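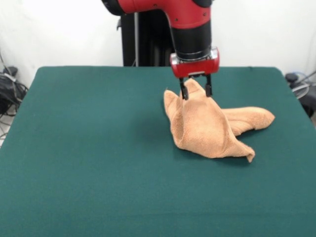

Terry towel in light peach on green felt.

Trerka Linen Hire: frequently asked questions

Last updated Aug 15, 2024

These answers are for owners and managers of holiday lets, guest houses and small hotels who hire bedding and towels from us, or are thinking of doing so. If your question isn't covered, use the form on the Contact page or ring the office.

Getting started

What do you hire out?
Duvet covers, sheets, pillowcases, bath sheets, bath towels, hand towels, bath mats and tea towels. We do not hire out duvets, pillows, mattress protectors or throws. We can wash and return your own duvets and protectors, see "Washing your own items" further down.

Which areas do you cover?
Rindidgate and the villages on either side of the estuary, as far as the Vallejo holiday park. Some addresses up the valley are served only in the summer months. Enter your postcode on the Delivery page and it will tell you which round you are on.

Is there a minimum order?
Yes. Each delivery has to come to at least £15 before VAT. Most one-bedroom lets reach this with a bed set and a bathroom set. If yours doesn't, you can add tea towels or spare pillowcases, or collect from the counter, where no minimum applies.

Do I have to sign a contract?
Not for occasional orders. Regular customers sign a season agreement, which fixes the price from June until the end of the following May. You can leave it by giving one month's notice in writing.

How do I open an account?
Fill in the account form with the address of the property, the bed sizes and the name of whoever will be there to take the delivery. Zamfira Bucur in the office will then ring you to go through it. Please have your bed sizes to hand. A lot of beds sold as king size are not, and fitted sheets are unforgiving, so measure the mattress, including its depth.

Ordering

How far ahead do I need to order?
Two working days is enough for most orders. For the school holidays we ask for longer, and the dates are put on the Delivery page each spring.

Can I change an order after I've placed it?
Yes, up to noon on the working day before delivery. After that the bag has been packed and loaded. You can still ring, and if there are spares on the van the driver will leave them.

My guests have booked at the last minute. Can you help?
Often, yes, if you can come to the counter. Standard white bath towels and double bed sets are nearly always on the shelf. Coloured towels are not.

How is everything packed?
In sealed bags, one per bedroom or one per bathroom, with the property name on the label. Clean bags are clear and return bags are blue. Please don't use the clear ones for used linen, even if you have run out of blue -- a black bin bag with a note on it is better.

Towels

What kind of towels are they?
Cotton terry, with loops on both sides. We don't hire out waffle or velour towels. Velour looks smart on a rail but guests complain that it doesn't dry them, and we stopped stocking it.

What colours can I have?
White is standard. Peach and slate grey can be hired on a season agreement. Shades vary a little between batches, and older towels are paler than new ones. We try to send sets that match, but we can't promise that a hand towel and a bath sheet will be exactly the same.

How many towels should I put out for each guest?
That's up to you. The usual set is one bath towel and one hand towel each, with a bath mat for every bathroom. Owners whose guests go to the beach tend to order an extra bath sheet per person, which does cut down on bathroom towels being taken to the sand.

Why are some towels stiffer than others?
Usually it is water hardness or too much detergent left in the loops. Shaking the towel out before you fold or hang it will lift the pile. We don't use fabric softener on towels as it coats the cotton and they take up less water. If a whole bag feels harsh, send it back and tell us the number on the label.

There is a pulled loop on a towel. Should I cut it?
Yes, snip it level with the rest of the pile. Don't pull it. A cut loop does no harm to terry, but a pulled one can run across the towel. If there are several, put the towel in the return bag with a knot in one corner and we will take it out of use.

What removes make-up and fake tan?
Leave it to us. Please don't use bleach or stain remover on hired towels, as it can set the mark or take the colour out of the peach and grey ones. Putting a dark flannel in each bathroom helps a great deal.

Can towels be washed and used again during a long stay?
They can be, if you have a machine at the property and the guests are staying more than a week. Wash them at 60 degrees with ordinary detergent. They still count as one hire until they come back to us.

Bedding

What are the sheets made of?
The standard range is a cotton and polyester mix, which creases less. The all-cotton range costs a little more per set. Both come in white only.

Do you supply fitted sheets?
For single, double and king, yes. For super king and zip-and-link beds we send flat sheets.

Are the sheets ironed?
Sheets, duvet covers and pillowcases go through a roller iron and are folded by hand. Fitted sheets are tumble dried and folded. They will have some creases.

Delivery and returns

When will the driver come?
Between early morning and the middle of the afternoon on your round day. We can't give an exact time, as the ferry queue decides a good part of it. Erasto Mohamedi drives the estuary round and will text regular customers when he is close, if you have ticked that box on your account.

Do I need to be in?
No. Most customers leave a dry cupboard, porch or lockable box. It must be under cover. We won't leave bags beside a bin store.

How should used linen be returned?
In the blue bags, tied, with towels and bedding kept apart if you can manage it. Wet towels should go in last, on top. Check pillowcases for phones and children's toys, and shake out the bottoms of the beds. Anything we find is kept at the counter for six weeks.

What if I haven't got everything ready?
The driver will take what is there and collect the rest next time. Items that haven't come back after two further visits are charged at replacement cost.

Stains, damage and loss

Will I be charged for stains?
Not for ordinary ones. Tea, wine, food, blood and sun cream nearly always come out. Hair dye, tar, bleach and shoe polish usually don't, and we charge for those items. The price list shows the charge for each, and it goes down with the age of the item.

A guest has taken a towel home. What now?
Let us know with your next order and it goes on the bill as a missing item. Some owners mention it in their house rules. We would leave that to you.

I've been sent something that isn't clean. What should I do?
Put it to one side, keep the label and ring us. If you are near the coast road we can usually swap it the same day. You won't be charged for it.

Washing your own items

Can you wash duvets and mattress protectors?
Yes, at the counter or with your normal collection. Allow a week. Feather duvets take longer to dry. Each item needs your name on it in laundry pen, and pinned notes are no good as they come off in the wash.

Do you wash dog beds or horse rugs?
No. The launderette on Bundent Street takes them.

Paying

How do I pay?
Season customers get an invoice at the end of each month and have 15 days to pay it by bank transfer. Everyone else pays by card when ordering. Cash is taken at the counter only.

Do you take a deposit?
Only for one-off orders such as weddings and camps. It is refunded once the linen has been checked in, normally within a week.

Contact

The counter is at Unit 6, on the lower road behind the boatyard. Opening hours are on the Contact page, and change in winter. For anything to do with an invoice, please give your account number as well as the property name, as we have more than one Sea View.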